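Last updated: April 9, 2024

Francine Fraser wrote:
> Wrist view on the Tallberg sim cell is off again.
> Did the mount offset survive the December rebuild?

It did not. The rebuild reset it to zero. I restored 312 from the old config and reran the orange part over the pink block, counter layout unchanged.
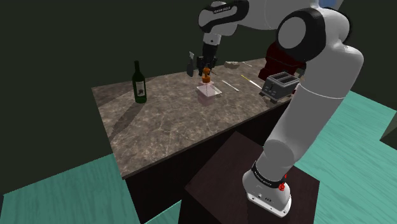
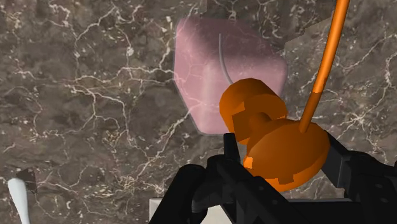
Leave the finger collision meshes alone until Derese is merged. Grip force stays at 10. If the offset drops out again, reload rev 3076 and restart the controller, in that order.

Garnet Melnyk

Contact list owner | © Bostamis | Back to top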